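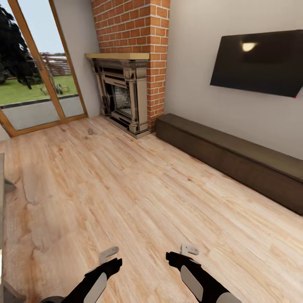
Doralar Pauses Rocha Home Robot Software After Stop Fault

BRISTLEY, November — Doralar is holding back the next software release for Rocha, its two-armed home robot, after simulated testing found a fault in the way the robot handles a very dark camera view. The current release has the same fault. Owners are asked to switch Rocha to supervised mode until an update is ready.

The fault is in the part of the software that decides when the arms must stop. If a camera view gets too dark to use, Rocha is meant to stop both arms within 50 milliseconds and wait for a person. In the failed runs it kept using the last clear view it had and went on with the planned movement for up to 260 milliseconds. In that time an arm can touch something the robot has no current view of.

Doralar found the problem during a set of 2,000 simulated runs in furnished rooms, among them a living room with a brick fireplace, a glazed door and a wall-mounted television. The stop came late in 20 runs. Doralar has no report of an injury or of damage in a home, but it is treating the matter as a safety fault.

A nearly black view is hard for the software to judge. It may still hold a small bright area, such as a pale patch in a corner or part of a light-colored surface very close by. The present check looks for any bright area and, if it finds one, counts the view as usable. That check was written for dim rooms at night and was never tested well enough at close range.
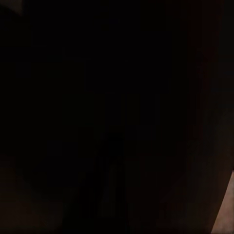 Gakmont, which runs Rocha units in its rental apartments, replied to the notice by asking why a robot that can't see should be allowed to finish any movement at all. It also asked for the stop to be on by default, with no setting to turn it off.

Doralar agrees with both points. The update will replace the bright-area check with one that looks at the whole view, and it will remove the step that lets the robot fall back on an older view. The 20 failed runs will be repeated first, then the full set.

What owners should do now:

Open the Rocha menu, choose Safety, and turn on supervised mode. Arm movement then needs a person to hold the approve button.
Keep children and pets out of reach of the arms while the robot is working.
If an arm keeps moving when it should have stopped, press the red stop button on the base and leave the unit off — do not restart it. Then contact Doralar support.

Supervised mode does not affect charging or saved room maps. The release date for the update has not been set. Doralar will notify registered owners through the Rocha menu when it can be installed.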